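Mon virement instantané à 4 euros

29/01/21 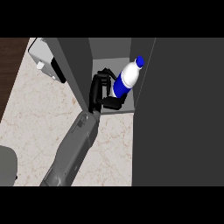
Bras gris, pince noire et bouteille en plastique, en image de synthèse.

J'ai reçu hier le nouveau barème de Latgate, ma banque en ligne depuis mai. Le virement instantané passe à 4 euros pièce. Le virement ordinaire reste gratuit, mais il met toujours un jour ouvré, parfois deux.

J'ai repris mes relevés. J'ai payé 38 euros de frais depuis l'ouverture du compte, presque tous pour avancer mon loyer parce que mon salaire tombe trop tard. Le loyer est de 991 euros, je n'ai pas de quoi le couvrir deux fois.

J'ai regardé ailleurs. Feltitz propose une avance sur salaire jusqu'à 53 % du net, à condition que l'employeur ait signé avec eux. Le mien ne l'a pas fait. Kostuton ne demande rien à l'employeur – par contre il faut domicilier son salaire chez eux, et l'abonnement est annuel.

Pour l'instant je garde Latgate. J'ai écrit à l'agence pour décaler le prélèvement du loyer au 5 du mois. J'attends la réponse.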